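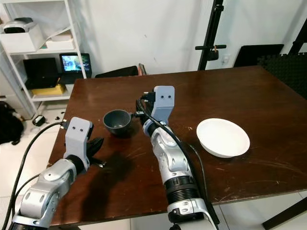
第七讲 手把手教与遥控教：示教数据是怎么来的
讲义整理版，2022-05-29 更新

上次课后有好几位同学来问，示教到底算不算“真本事”，听上去就是人替机器把活干了一遍嘛。我当时站在走廊里讲了半天，回来觉得干脆放到这一讲的开头。算，而且挺难的。你们这学期写的策略网络，结构大同小异，最后谁的能用谁的不能用，差别多半出在数据上，数据又是你们一条一条亲手做出来的。所以这一讲公式很少，唠叨很多，请忍一忍。

先把词对齐。我说“示教”，指的是人让机器人的身体（真机的身体，不是你脑子里那个）把任务走一遍，同时把传感器和动作都记下来。人坐在旁边自己用手做、拿相机拍，那种叫观察学习，放到第十讲。今天只讲两大类：一类是直接抓着机械臂拖，叫拖动示教，英文文献里写 kinesthetic teaching；另一类是人在别处操作一个设备，机械臂跟着动，叫遥操作。

一、拖动示教

拖动示教的好处是上手快，快得离谱。把机械臂切到重力补偿模式，握住末端，往哪儿推它往哪儿走。第一次上机的同学一般几分钟就敢动了，而且你能直接摸到阻力：夹爪碰到碗边的时候，那一下“咯”是传到手上的，做插接、擦拭这种要找力感的活，这个太宝贵了。

毛病也很实在。

第一，你的手在画面里。相机看见一只大手抓着机械臂，训练的时候有这只手，部署的时候没有，网络很可能把手当成线索。我见过一个策略，测试时死活不动，把人手往旁边一放它就乖乖走了……我们几个人围着它笑了好久，笑完重新采。补救办法有：拖完一遍以后让机械臂按记录的轨迹自己回放一遍，回放时才录图像。代价是时间翻倍，而且回放时物体必须原样摆回去，摆歪一点图像和动作就对不上了。

第二，拖双臂很累。一个人两只手各拖一条，夹爪谁来按？有人用脚踏板，有人让同伴喊口令按键盘，喊着喊着就乱。单臂任务随便拖，双臂任务我一般劝大家直接上遥操作。

第三，你拖出来的是状态，不是指令。这一条初学者最容易漏掉，下面第三节专门讲。

还有个小提醒，拖动之前先确认负载参数。夹爪换过以后参数没改，重力补偿就会偏，松手的瞬间手臂往下沉或者往上飘。飘得慢还好，飘得快会磕桌子。我自己的习惯是松手前先用两根手指虚托着，感觉它站稳了再撤。

二、遥操作

遥操作的设备五花八门，我按“人手上拿的是什么”来分，这样好记。

（一）主从臂。人手里是一条小的、结构相似的臂，关节对关节映射过去。你弯肘它弯肘，你转腕它转腕，几乎不用动脑子，双臂也顺。课程机器上配的操作端叫 Tilley，同学们叫它“小蒂”，以后讲义里我也混着叫。主从臂的优点是没有逆运动学这一步，奇异位形附近不会突然抽风；缺点是它把你绑死在这种臂型上，换一台关节布置不同的机器，映射要重做。

（二）手柄或者空间追踪器。人手拿一个能定位的东西，末端跟着它的位姿走，中间靠逆解。好处是换机器方便，坏处是你不知道肘在哪里。末端看着好端端的，肘已经快蹭到旁边那条臂了。双臂靠得近的时候尤其要盯。

（三）六维鼠标、键盘。别笑，键盘真有人用，调试的时候也很好用，一次只挪一个方向，挪得特别准。拿它采数据就别想了，动作一顿一顿的，网络学出来也一顿一顿的。六维鼠标好一些，熟手能做得很流畅，可是平移和旋转常常串在一起，新手得练几个下午。

（四）手套和手部视觉追踪。夹爪是两指的话有点大材小用，灵巧手那边才显出价值。今天略过。

选哪个？我的回答永远是先看任务。双臂配合、动作幅度大，选主从臂；想以后换机器人、只关心末端，选追踪器；要力感，回去拖动。没有哪一种能包打天下，你们课程作业统一用小蒂，省得批改的时候我对着五种数据格式发愁。

关于视角再多说几句，这个年年有人踩坑。遥操作的时候，人是站在机器旁边直接看桌面，还是只看屏幕里的相机画面？直接看舒服，深度感好，做得又快又稳。但是你看到的东西策略看不到！比如夹爪伸进碗里以后，从头部相机看过去，指尖可能整个被夹爪外壳挡住了，你歪一下头就看见了，它歪不了头。结果示教里出现了一段“神来之笔”，在画面信息不足的时候做了一个非常准的动作，网络根本无从学起。

所以我建议：刚练习的头一阵，直接看；正式采数据之前，至少有一轮只看屏幕做。如果只看屏幕你自己都做不成，那就别指望网络做得成，去挪相机，或者加腕部相机，或者换一种抓法，让关键接触点露出来。这一轮我叫它“蒙眼测试”，虽然也没真蒙眼。

三、到底记了什么：状态、指令、时间

这一节请打起精神，作业里扣分的大头在这儿。

每一个时刻，记录里至少有这么几样：相机图像，关节当前位置（状态），发给关节的目标位置（指令），夹爪的开合状态，夹爪的开合指令，还有时间戳。

状态和指令为什么要分开记？你想象一下夹住一个碗沿。操作者手里的扳机捏到了底，指令是“完全闭合”，可是碗沿有厚度，夹爪停在半路，状态是“没闭到底”。指令和状态之间那一点差，就是夹持力的来源。假如你训练时把状态当动作用，策略学到的就是“闭到碗沿那么厚就停”，部署时它真的闭到那么厚，一点力都没有，碗一提就滑。这个现象我几乎每个学期都要看一遍，同学的表情也几乎一模一样：“老师，它明明夹住了呀？”

主从臂天然就有指令，主臂的位置就是。拖动示教只有状态，没有指令，得自己造，常见做法是把状态往后错几拍当指令，夹爪则单独用按键给“开”“合”，别让人用手去掰。

时间戳的事。相机有延迟，关节反馈也有延迟，两边还不一样长。同步没做好的话，图像里夹爪还没到碗边，记录的动作已经是“闭合”了，网络就学会了提前合手，合在空气里，特别忧伤。检查方法很土：让一条臂快速地来回摆，把图像里看到的摆动和关节曲线画在一起，对一对峰值。差多少，一目了然。每次改过线、换过相机、动过驱动，都重新对一次。

说到线，数据线和电源线也算半个关节。线太短，手臂伸出去被拽住；线太长，垂下来从镜头前晃过去，或者缠到另一条臂上。走线要留弧度，固定点选在不随末端转的那一段。动手前把每个关节在任务范围内走一遍，眼睛只看线。插头那一头要特别留意，反复弯折以后接触不良，相机掉帧，日志里却不报错，最后你拿着一堆静止画面训了一晚上。

四、一条好的示教长什么样

我们的课程任务叫“叠碗”：桌上有一小一大两只碗，把小碗拿起来，放进大碗里。听起来简单得有点侮辱人，对吧？做十遍你就不这么想了。

小碗深，沿窄，夹爪得一指在里一指在外，掐住沿，往上提。高度差一点点，指尖就顶在碗底；偏一点点，就把碗推着满桌跑。放的时候更微妙，松早了碗磕下去，松晚了碗已经坐稳你还往下压，整条臂跟着绷起来。

下面是我看同学录像时反复写的批注，攒成一段，你们对照着看。

速度要匀，但别匀到没有重点。自由移动那段可以利索一些，接近物体时放慢，接触以后再慢一点。有同学为了“显得专业”全程飞快，数据里关键的那一小段就没几帧；也有同学全程像在拆炸弹，一条录了半天，网络看到的绝大部分时间都是“几乎没动”，学出来就真的不动了。

少停顿。人要想事情，会停一下，这很自然，可网络不知道你在想事情。它看到同样的画面，有时候动作是零，有时候动作是前进，平均一下，零占了上风，它就定在那里。所以想好了再开始，中途实在要想，这条作废，别心疼。

做法要一致。同一种摆放，这回从左边绕，下回从右边绕，简单的策略会取个中间，直直撞上去。现在有些模型能处理多种走法，可是你们作业用的那个基线处理不了。小组里先商量好：哪条臂抓、从哪一侧进、掐碗沿的哪个位置、放下之后退到哪里。商量完写下来贴在桌边，换人的时候照着做。

摆放要多变。跟上一条听着矛盾，其实各管各的：做法一致，场景多变。碗的位置挪一挪，近一点远一点，两只碗的相对方向换一换，光线也换。最偷懒的数据集是碗永远在同一个点，训练曲线漂亮极了，测试时挪开一指宽就傻了。

留一点“救场”。全是完美示教的话，策略一旦偏了就不知道怎么回来。有意让夹爪先到一个稍微歪的位置，再修正过去，从歪的那一刻开始录。注意是从歪了以后开始录，你故意弄歪的那一段别放进去，要不然它把弄歪也学会了。这是我自己吃过的亏，教了它一手非常熟练的“先歪一下”。

闲着的那条臂怎么办？单臂能完成的任务，另一条臂也得有个固定的待命姿势，不能这次垂着下次举着，更不要让它挡在头部相机和碗之间。操作者的那只手记得放松放稳，别跟着呼吸抖，主从臂可灵敏了，你打个喷嚏它都给你记下来。

五、两则课外旧事

去年四月我去 Drimance 那边看他们做厨房整理的项目，他们采了 400 条示教，训练完成功率怎么都上不去。我到的时候大家正在讨论要不要换模型。我说先别换，咱们把录像放出来看看吧，就坐那儿看，看到眼睛发酸，看出来了：上午和下午是两个操作者，上午那位习惯提起碗以后先抬高再平移，下午那位贴着桌面斜着走。挑出其中做法一致的 200 条重新训，比用全部的还好。数据少了一半，结果反而上来了，当时挺有冲击力的。（这里要说公道话，他们后来把另一半按统一做法补采了，合在一起又更好，所以别得出“越少越好”的结论。）

另一件事跟 Trinidad Manalastas 有关，她写了我们用的那份遥操作记录程序的第一版，叫 Pan。Pan 最早的版本是按下按键就存盘，存盘的时候控制循环会卡一下，手臂跟着顿一下。谁也没在意，反正已经做完了嘛。问题是大家按键的时机都在松开夹爪之后一小会儿，于是每条示教的结尾都有一个小小的顿挫，策略学得惟妙惟肖，放完碗总要抽一下，像打了个嗝。她后来把写盘挪到了另一个线程里，嗝就没了。我至今有点怀念那个嗝。

两件事放一起讲，是想让你们养成看录像的习惯。损失曲线告诉你的东西真的有限。

六、上机流程

照着做，不熟的时候请念出声来，两个人一组，一个操作一个看护。

开机前，看护的人把急停按钮放到自己手边，放好了说一声“在手里”。操作的人把袖子、挂绳、长头发都收好。桌上跟任务没关系的东西拿走，水杯尤其拿走。

上电以后先让两条臂回到待命姿势，手臂动的时候人站在桌子外侧，别伸手去扶碗。

接着对齐主臂和从臂。小蒂刚接通时，主臂和从臂的姿势多半不一样，直接使能的话从臂会一下子追过来，很吓人。先用手把主臂摆到跟从臂相近的姿势，再按使能，程序会慢速把剩下的差补掉。

打开 Pan，看三个窗口：图像有没有在动，关节曲线有没有在走，磁盘还剩多少。拿手在相机前晃晃，画面跟着晃才算图像正常。

空做几遍，不录。手热了再开始。

正式录制时，每条的流程是：摆碗，双手离开桌面，看护说“好”，操作者开始，完成后回待命，停录，看护当场判定成功或失败并写进表格。失败的也留着，单独放一个文件夹，别删，后面分析要用。

录到 34 条的时候强制休息。这个数字是我从往届的记录里挑出来的，往后大家的动作明显变毛躁，你们可以不服，但是请先休息。休息完换人，换人以后先照贴在桌边的约定空做一遍。

收工时先让臂回待命，扶住末端，再断使能，再断电。顺序别反。有些臂断电没有抱闸，会直接砸下来，砸坏桌子是小事，砸到手可不是闹着玩的。

七、常见症状和我的第一反应

放在这儿给你们半夜调不通时翻，助教也请按这个顺序问。

机器人到了碗上方就悬着不动。先查示教里有没有停顿，再查图像有没有掉帧。

夹爪总在碗边外面合上。先查时间对齐，再查相机是不是被碰过。相机支架拧紧以后在底座边上贴胶带做记号，省得争论到底动没动。

夹住了提不起来。翻第三节，看你用的是状态还是指令。

只对一种碗有效。数据里就一种碗，它也很无辜。想要它认得别的，就换深浅、换颜色、换大小去采。颜色这件事值得单独做个实验：深色碗放在深色桌面上，碗沿和桌面的界线本来就弱，再叠一道手臂的影子，人看屏幕都费劲。可以调灯的位置，把影子挪开试试；也可以故意留着各种方向的影子，让它见多识广。两种思路都行，报告里写清楚你选了哪种。

动作抖。先看是不是主臂那头人手在抖，把指令曲线画出来一看就知道。人手抖就滤一下波，或者让操作者把胳膊肘架住。指令很平滑而机器在抖，那是控制增益的问题，来找我。

白天好用晚上不好用。窗户。唉，每年都是窗户。

背景换了就不行。机器后面的架子、椅子、墙上靠着的东西，在网络眼里都是画面的一部分。采数据那几天背景完全没变过，它很可能拿背景去定位。有条件就隔几条挪一挪背景里的东西，没条件就在训练时做随机裁剪和颜色扰动，能缓解一些，治不了根。

八、作业

每组用小蒂采 70 条成功的叠碗示教，失败的另附。提交的东西有：原始数据，记录表，你们贴在桌边的那份约定（拍照也行，手写也行），还有一份短报告。

报告里我想看到时间对齐的那张曲线图，想看到“蒙眼测试”你们组做成了没有、哪里最难，还想看到你们自己挑出来的一条最满意的和一条最不满意的，各说几句理由。理由可以很主观，写“我觉得这条顺”也行，但要说出是哪一段顺。

评分的时候我会拿你们的数据训同一个基线模型，在我摆的位置上测。位置不提前公布，不过都在两条臂够得着的地方，不会刁难人。成功率占的分不多，记录表和报告占大头，所以千万别为了成功率把碗全摆在一个地方，我看得出来的。

跟 Brelance 合作做毕设的同学，可以用你们自己的任务代替叠碗，提前把任务描述发给我就行，其余要求一样。

选读的文献放在课程网盘里，拖动示教一篇，主从遥操作两篇，关于示教者差异的一篇写得特别好玩，推荐先看那篇。

九、课上问答补记

有同学问拖动和遥操作的数据能不能混着训。能，前提是动作的定义统一，都用末端目标或者都用关节目标，夹爪都用指令。混之前各自先单独训一遍，知道各自的底在哪里，出了问题才分得清是谁带来的。

有同学问左撇子要不要换臂。想换就换，组内统一即可。两个人惯用手不同的组，可以约定只用靠近小碗的那条臂抓，跟惯用手脱钩，练一练就习惯了。

有同学问，夹爪外壳上那两个小孔能不能贴眼睛贴纸。能贴，采数据之前贴好，测试的时候别撕！训练和测试看到的东西要一样，贴纸也算。

还有同学问示教做得特别好的人有没有什么诀窍。我观察下来，做得好的人开始之前都会安静地看一会儿桌面，在脑子里先走一遍，然后一口气做完。另外他们换碗的位置换得很勤快，不嫌烦。

下一讲讲动作分块和时序预测，请带上你们已经采到的数据，哪怕只有几条也带来，我们当场画曲线看。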